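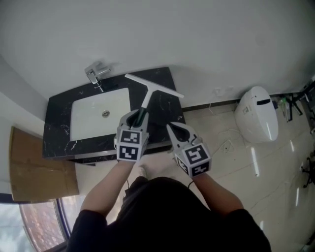 Bristville Residents' Group: minutes of the June meeting

Held in the upstairs room at Helmy House, 7.30 pm. Abdelghani Fahmy in the chair. 39 residents signed in, our best turnout yet and a lovely sight on a warm evening!

1. Apologies and last minutes

Apologies were received from the Isine Road end, where the school concert fell on the same night. The last minutes were agreed with one correction: the seed swap was held in the church hall, not the library.

2. Matters arising

The new noticeboard is up by the bus shelter and already full. The lock is stiff, so please lift the door a little as you turn the key.

The council has replied about the dropped kerb outside the chemist. Work is promised before the autumn. The secretary will write again if we've heard nothing by the next meeting.

3. Street party

Most of the evening went on this, and what an evening of ideas it was. The road closure has been granted from 11 in the morning, and the barriers will be delivered to Abdelghani's drive the night before. Cars need to be out of Ilon Street by 10.30. Those with nowhere else to go can use the yard behind the bakery, which has been very kindly offered free of charge.

Tables: we have the trestles from the church hall and can borrow more from the scouts. It was agreed to run one long line down the middle of the street, as people still talk about the year we did that before. Bring your own chairs, and put your house number underneath (masking tape is fine).

Food: everyone brings a dish to share, with a card saying what is in it. Two households have offered to run barbecues, one of them kept entirely meat-free. There was a long and very cheerful debate about whether we need a cake competition. We do. Classes will be sponge, fruit, and anything goes, with under-12s judged separately.

Music: the Bristville ukulele group will play at 2 and the steel band at 4. Amplified music stops at 8, as promised to the council. A request for karaoke was put to a show of hands and carried, to loud groans from the back.

Rain plan: the church hall is ours for the day if we need it. A decision will be made at breakfast time and posted on the noticeboard and the email list.

4. Planters

The planters on the corner of Ilon Street look glorious. The lavender came through the winter and the sweet peas are up to the second wire. Thanks to all who have been out with watering cans. The rota has gaps in the second half of the summer, and a new sheet was passed round. Four more names were added on the night, hooray!

It was asked whether we could have a water butt behind the shelter. Agreed in principle, subject to a word with the bus company. Action: Abdelghani.

5. Money

The balance is healthy after the quiz. Insurance for the street party has been paid. Agreed to spend up to £39 on bunting and to mend the old lot too.

6. Any other business

A ginger cat with a white bib has been visiting kitchens along Isine Road. He is well fed and has a home, so please don't give him ham.

The book exchange is short of children's picture books and has more thrillers than it can hold.

A pair of reading glasses in a blue case was left behind last time. They are with the secretary.

7. Next meeting

Same room, 7.30 pm, after the street party. Bring photos, and any serving spoons that aren't yours.

The meeting closed at 9.10 pm.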